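Bredon Students Projects Reports Library Contact

Projects > Reports > Site Visits > Household Robotics

Student Project Report: Visit to the Gronow Kitchen Demonstration
May 2020

1. Purpose of the visit

The automation class at Bredon took part in an open day arranged by Gronow as part of the spring project unit. Each project group was asked to watch one household task carried out by a robot, to record how the task was divided into steps, and to report on the points at which a person had to help. Our group was assigned to the sink station. The other groups observed folding and shelf work, and their reports are filed separately.

2. The demonstration

The session lasted 90 minutes, with a break of six minutes while the staff changed a setting on one arm. The host explained that the task had been chosen because dishes are thin, curved and shiny, and all three qualities make them hard for a machine to handle. The work was done in a kitchen of the ordinary household kind, with the usual bottles and cups left standing near the sink.

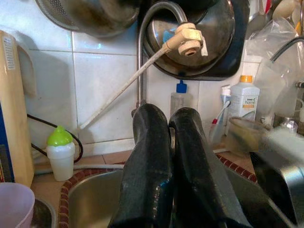

Before the visit, our group had assumed that the main difficulty would be grip strength. The host told us that reach and approach cause more trouble. A gripper must come down past the faucet and over the rim of the basin without touching either one, and its wrist needs room to turn once it is there. We had not allowed for this in our project plan – our own drawing showed the sink as an open box with nothing above it.

The staff also answered questions about the control program, which is called Mudatlow. Visitors were told that a person can stop the arms at any time, and that this rule applies during every public session.

3. Use of two arms

The second part of the session dealt with tasks that need both arms. A wide bowl held at only one point tends to swing or slip, so each arm takes one side of the rim. The two arms must then move together. If one moves ahead of the other, the bowl may twist out of the grip or be bent.

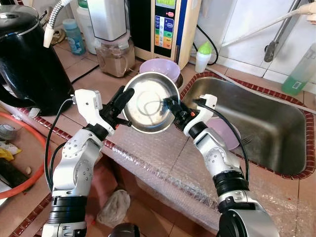

Figure 2. Both grippers holding a steel bowl by its rim at the kitchen counter.

Our group recorded 44 separate grasps on the observation sheet. The sheet has columns for the object, the arm used and any help given by staff. We found the last column difficult to complete, as spoken instructions were not always easy to hear from the visitor area.

4. Changes to our project

The group has agreed to make the following changes to the Bristo model:

- The practice sink will be fitted with a faucet and a raised rim.
- Metal bowls will be added to the test set, which now has plastic bowls only.
- The test series will be extended to 100 trials, with one-arm and two-arm grasps recorded on separate sheets.

The revised plan and the completed observation sheet are attached to the class copy of this report.

Shares 6 | Comments 0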